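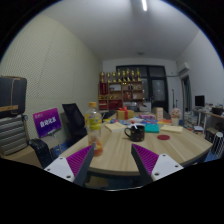 2024년 10월

본 글은 모델하우스 및 가구 전시 공간에 사용되는 연출용 모형 가전의 선정과 관리에 관하여, 필자가 실무에서 정리한 내용을 기록한 것입니다. 모형 텔레비전은 이미 여러 자료에서 다루고 있으므로 본 글에서는 제외하고, 문의가 잦은 모형 노트북과 모형 모니터, 장식용 모형 도서를 중심으로 서술합니다.

## 1. 검토 배경

지난 7월, 필자는 Drimatlow 전시장의 서재형 공간 3개소에 대한 소품 교체 업무를 담당하였습니다. 기존에는 사용 연한이 지난 실물 노트북을 진열하고 있었으나, 배터리 팽창 우려와 도난 방지 장치의 노출 문제가 지속적으로 제기되었습니다. 이에 따라 전 품목을 모형으로 전환하기로 하고, Troketti와 Cliser 두 업체의 견본을 받아 비교하였습니다.

## 2. 모형 노트북

Troketti의 견본은 사출 성형 제품으로, 화면부에 인쇄 필름을 삽입하는 구조입니다. 필름은 측면 홈을 통하여 교체할 수 있으며 별도의 공구가 필요하지 않습니다. 다만 힌지의 고정 각도가 한 가지로 제한되어 있어, 낮은 책상에 배치할 경우 화면이 천장 조명을 그대로 반사하는 문제가 확인되었습니다. 무광 필름으로 교체한 후에는 상당 부분 개선되었습니다.

Cliser의 견본은 힌지 각도를 자유롭게 조절할 수 있고 외관의 완성도 또한 높은 편입니다. 그러나 중량이 지나치게 가벼워 관람객의 옷자락이 스치는 정도로도 위치가 이동합니다. 필자는 바닥면에 미끄럼 방지 패드를 부착하여 사용하고 있습니다. 양면테이프는 상판의 도장을 손상시킬 수 있으므로 권장하지 않습니다.

## 3. 모형 모니터

모니터는 받침대의 분리 가능 여부를 우선적으로 확인하여야 합니다. 벽면 선반에 기대어 연출하는 경우와 책상 위에 세우는 경우가 수시로 바뀌기 때문입니다. 또한 후면이 노출되는 배치라면 후면 단자부의 표현 수준도 검토 대상에 포함하여야 합니다. 저가형 제품은 후면이 평판으로 마감되어 있어 공간 중앙에 놓는 책상에는 적합하지 않습니다.

화면 이미지는 특정 소프트웨어의 화면을 그대로 사용하지 않는 것을 원칙으로 합니다. 필자는 풍경 사진이나 단색 배경을 주로 적용하고 있습니다.

## 4. 장식용 모형 도서

도서는 Zou의 종이 상자형 제품을 채택하였습니다. 단가는 권당 4,000원이며, 서재 1개소에 75권을 배치하였습니다. 책등의 색상은 16종 가운데 선택할 수 있으나, 한 칸에 여러 색을 혼합하면 선반이 산만해 보이므로 칸별로 동일 계열을 유지하는 방식을 적용하였습니다.

상자형 제품은 습기에 취약합니다. 창가 선반에는 배치를 피하고, 부득이한 경우 선반 안쪽으로 충분히 들여놓아야 합니다. 책등 인쇄면은 직사광선에 의한 변색이 빠르게 진행되므로 앞뒤 열의 위치를 주기적으로 교체하고 있습니다.

## 5. 관리상 유의 사항

- 모형 제품의 표면은 마른 극세사 천으로 닦으며, 알코올 성분의 세정제는 사용하지 않습니다.
- 화면 필름의 여분은 제품별로 구분하여 보관하고, 봉투 겉면에 규격을 기재합니다.
- 공간 철거 시에는 받침대와 본체를 분리하여 포장합니다. 결합한 상태로 운반하면 연결부가 파손되는 사례가 많습니다.
- 실물과 혼동될 우려가 있는 품목에는 바닥면에 모형임을 표기합니다.

모형 주방 가전에 대해서는 현재 Cliser의 견본을 추가로 요청한 상태이며, 수령 후 동일한 항목으로 비교하여 게시할 예정입니다. 화면 필름의 규격에 관한 문의는 댓글로 남겨 주시기 바랍니다.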